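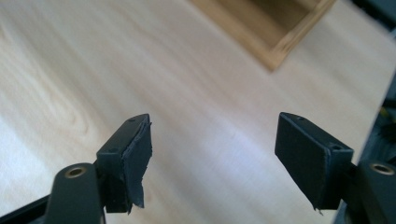
Theda Thiele, au retour de la pause, demandait pourquoi on s'obstine à comparer des moteurs et des caméras alors que, selon elle, la moitié des échecs de saisie se joue dans les deux derniers millimètres, sur la garniture du doigt. Excellente remarque, et c'est par là que je veux commencer la séance 5 !

Notes de cours, séance 5 : comparer des pinces à main

Rappel de la séance 4. On avait vu la pince Vilteck et la pince Stomell sur le papier : course, masse, position de la caméra. Aujourd'hui on les met à l'épreuve, et c'est de loin ma séance préférée.

1. La garniture

Une garniture en caoutchouc change tout : elle épouse l'objet, elle augmente le frottement, elle pardonne un mauvais angle d'approche. Mais elle s'use, et rarement de la même façon des deux côtés. Si un doigt a un bord décollé et que l'autre est à peu près lisse, l'effort ne passe plus au même endroit et l'objet pivote au moment du levage. Dans un tableau de résultats, cela ressemble à s'y méprendre à une erreur de commande.

À noter avant chaque série :
- état de chaque garniture, gauche et droite séparément (intacte, effilochée, décollée, déchirée)
- jeu dans les articulations des doigts
- reflets sur le plan de travail, vus par la caméra de la pince

Le troisième point surprend toujours. Sur un bois clair, une tache de lumière entre les doigts peut effacer le veinage, et le suivi visuel perd ses repères juste là où on en a besoin.

2. Le protocole

Chaque pince fait 40 essais par objet. On en garde 32 pour la comparaison, les huit premiers servant à se faire la main (ne les jetez pas, on les regardera en novembre avec le module Simitbridge). Durée maximale d'un essai : 45 secondes.

Objets : une boîte en bois, une paire de baskets, une étagère à chaussures en bambou.

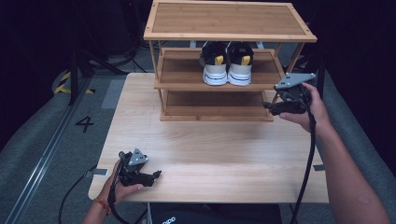

Les baskets sont un régal pour ce genre d'exercice. La semelle est épaisse et assez ferme, la tige se déforme, la languette du talon offre une prise minuscule mais franche. Essayez les trois ! Les stratégies qui en sortent diffèrent énormément d'une personne à l'autre.

Attention aux câbles quand on travaille à deux mains : laissez du mou, et vérifiez qu'aucun ne tire sur le poignet en fin de course.

3. À rendre

Une page par binôme, avec le taux de réussite par objet et un paragraphe sur l'usure. Le contrôleur Phromma enregistre l'ouverture des mors, servez-vous de ces courbes.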